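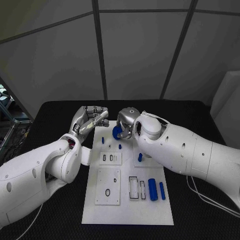

Faline Bench Crew
Robotics Workshop, Nolomier Building

Peg board cell: frequently asked questions

We love this cell and we get a lot of mail about it, so Cillian Tierney collected the questions that come up most. Last edited 3rd December.

What does the cell do?
Two arms with multi-fingered hands work over a white board of blue pegs, discs, gears and rods. It's small, fiddly work, and that's exactly why we like it so much!

Can I move the board to get a better reach?
Please don't slide it by hand once a session has started. Stop the cell, move the board, then run the Veken alignment routine again. It takes 30 seconds.

Do the arms need a warm-up?
Yes, 40 slow cycles with the hands open. Keep your own hands off the table until the last one is done. 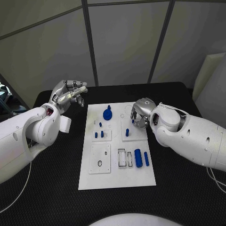
Care and cleaning

How do I clean the board?
A damp cloth and nothing stronger. Gray smudges build up by the plates and they wipe off better if you don't leave them until the end of the month. Check the slots for dust while you're down there.

What about the wrists?
Look into the openings with a flashlight, power off. If a wire looks pinched, leave it alone and write to us. The spare wrist kit is Peñalver part 933, top drawer.

How do I check the cables?
Follow each one from the wrist back along the arm with your fingers, and watch for

stiff spots or shiny patches on the jacket.
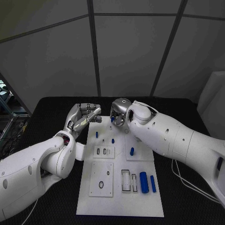
Then move the arm through its full reach at low speed and make sure nothing snags or pulls tight. We swapped one in November and the difference in how smoothly the arm moved was wonderful.

A hand keeps dropping pegs. What now?
Wipe the fingertips first, then redo the grip calibration. If you still see error 191, send us the log.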